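Workshop > Notebook > Bench and Tables > December

The long table, the green mat, and what to do about the hole

December, started after lunch and finished close to 6 p.m.
By the bench notebook keeper, Loltthorpe workshop
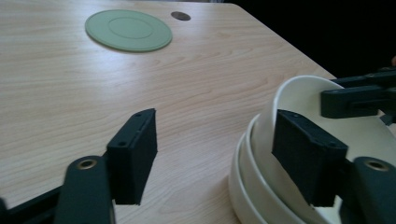 I have been meaning to write up the table for weeks, and every time I sit down to do it somebody needs the table. So this is going in now, in one go, before I lose my nerve or my notes, which are on the back of a Flanance packing slip and not getting any more readable.

First, the good news. The top is staying. I know a few of you were in favor of painting it, and I did think hard about that, because paint is forgiving and we are not tidy people. But I've had a good long look at the grain now with most of the clutter off it and I can't bring myself to cover it up. It's a pale top, paler than I had been picturing it, and the darker streaks run the length of the board in those long slow curves and then spread out at one end like the lines on a weather map. You can lose ten minutes looking at them. I did, with a cup of tea in my hand, and I'm not sorry.

The trouble is the finish. When the light comes across the middle of the table it glares, and in the glare you can't judge anything. I spent a while this morning convinced there was a worn patch the size of a tea tray, and then I moved my head and it went away. Moved back, there it was again. For future reference, please don't do what I nearly did and start sanding a reflection. Look at it from both long sides, then crouch and look along it, and only then get the paper out.

What I did today, in the order I did it, more or less:

Wiped the whole top down with a barely damp cloth, with the grain, and dried it straight after with an old pillowcase. The cloth came up grayer than I'd like. I think a fair bit of that is pencil.

Went over it again with the Nuchit cleaner, the one in the squat bottle on the shelf over the sink. I diluted it 1 to 18, which is weaker than I would use on the benches, and I did a test patch on the underside first and left it 70 minutes while I had lunch and answered mail. No change in color that I could see or feel with my fingertips, so I went ahead. It has a faint smell of oranges that hangs around longer than you expect, and it's quite nice to work in.

Ran my palm along all the edges. The rounded corners are in good shape and I'd like them to stay that way, so when we move the table (see further down) can we please lift and not drag, and can the person walking backward be the one who calls the turns. The straight runs are fine too, apart from one spot on the side nearest the door where it feels a little dry and catches on a sleeve. I've marked it with a bit of low-tack tape underneath. I'll rub that down with something very fine and leave it at that.

Did not oil it. I had the oil out and the lid off, and then I remembered last winter and the business with the benches, when we oiled in the cold and everything stayed tacky for days and the paper stuck to it. So the oil is back in the cupboard until the room is properly warm for a whole day, or until spring, whichever gets here first. My money is on spring.

Now, the mat. The round sage-green one has turned out to be the most useful thing in the room, and I say that as the person who complained when it arrived. It lies flat and it has that little raised rim, so a screw that gets dropped on it has a fighting chance of staying on it. I've been using it as a parking place for whatever I'm about to need in the next minute and a half. The rule I've been keeping, and I'd love it if everyone kept it, is that the mat gets cleared before you walk away. It's a place for things in progress. If I come back and find it bare I know that nobody is halfway through anything, and I can spread out with a clear conscience. If there's something sitting on it, I leave the table alone and go and do something else. It's the nearest thing to a sign-up sheet we have ever managed to stick to.

Hot mugs are a separate question. I've put mine on it plenty of times and I'm sure the rest of you have as well, but I don't know what it's rated for and the label is long gone, so let's say mugs yes, glue pot no, and the small pan of wax absolutely not. The wax has its own tile. The tile lives under the window.

One more thing about the mat, and then I'll stop. It wants to be washed now and again, in warm water with a drop of dish soap, and rinsed well, because the faint circle in the middle holds on to fine dust and you end up pressing that dust into the bottom of whatever you set down next. I did it today and stood it on its edge in the rack to dry.

Then there's the hole. You all know the one, the small round one with the thin rim, over near the far edge. It looks to me like it was meant for cables, and when the table came to us from Grallutance I assumed we would be glad of it. We haven't run a single cable through it in all this time. What has gone through it, by my own admission, is two drill bits, a pencil stub and the good eraser, and I only know about those because I was the one down on my knees fetching them.

I can think of a few ways to go with this and I've gone back and forth on them all afternoon.

We could plug it. A turned plug in a matching wood would look lovely and I'd enjoy making it, but I've been through the offcuts and there's nothing with that same blond color. Everything we have is either too pink or too yellow, and a plug that is nearly right would bother me more than the hole does.

We could put a cap in it, the push-in sort. Cheap and quick, and it can be taken out again if we ever do want a cable there. I measured the opening with the calipers and then, of course, wrote the number on the packing slip just where the tear goes through it, so I'll measure again tomorrow and put it in this entry properly.

Or we could hang a little cloth bag underneath and let it catch things. I started out thinking this was a silly idea and have been getting fonder of it since three o'clock. It would take one strip of canvas and a few tacks. Sweeping the crumbs of a job toward a hole with a bag under it sounds rather pleasant, so long as we all remember the bag has to be emptied.

I think I'll make the bag first, since it costs us nothing, and if it turns out to be a nuisance we'll go for the cap. If anyone has strong feelings, write them in the margin. There's plenty of room.

On moving the table: I would still like to turn it so the long side faces the window. At the moment the far end falls away into the dark by late afternoon and I find I only ever use the near half, and everybody else seems to crowd up at that end too. It would mean shifting the tall shelves by a hand's width, and we can't shift them loaded. The shelf inventory stands at 1,293 items by the last full count (that was for the insurance form, and never again please), so it's a morning's work to get it all down and another to get it all back. I'd suggest we do it when we're between jobs, in that quiet stretch at the end of the month, and have soup.

A better lamp at the dark end would be the lazy answer. There's one on the Flanance list for 100, with the long arm, and I've circled it. It might even let us off the shelves for another year - though I suspect I would still want the daylight. I'm going to borrow the lamp from the sewing corner for a week and see whether I really do drift down to the far end once I can see what I'm doing there.

Supplies, while I'm thinking of it. We're low on the fine paper, and the roll of brown kraft is down to its last few turns. There's one good pillowcase left for drying; the other has gone to holes. Nuchit cleaner is fine, more than half a bottle, and at the strength I used today it'll see us through the winter.

Left to do on the table:

Rub down the dry spot on the door side, fine paper only
Measure the hole again and write it HERE: ________
Canvas strip and tacks for the bag
Try the sewing corner lamp at the far end
Take the tape off underneath when the spot is done
Oil, when it's warm

Added at 5:40. I went back for one last look before switching off, with the light nearly gone and the glare gone with it, and the top looks very handsome. There is one faint ring I had missed, close to the middle, which I'm fairly sure is mine. I'll have a go at it tomorrow with the weak mix and a soft cloth before I try anything stronger.

Recent entries in this notebook
Canvas offcuts: what we kept and where it is
Sharpening day, with notes on the two bad chisels
Why the benches were sticky last winter
The wax tile gets a shelf of its own
Nuchit dilution chart, revised
Grallutance delivery, unpacking notes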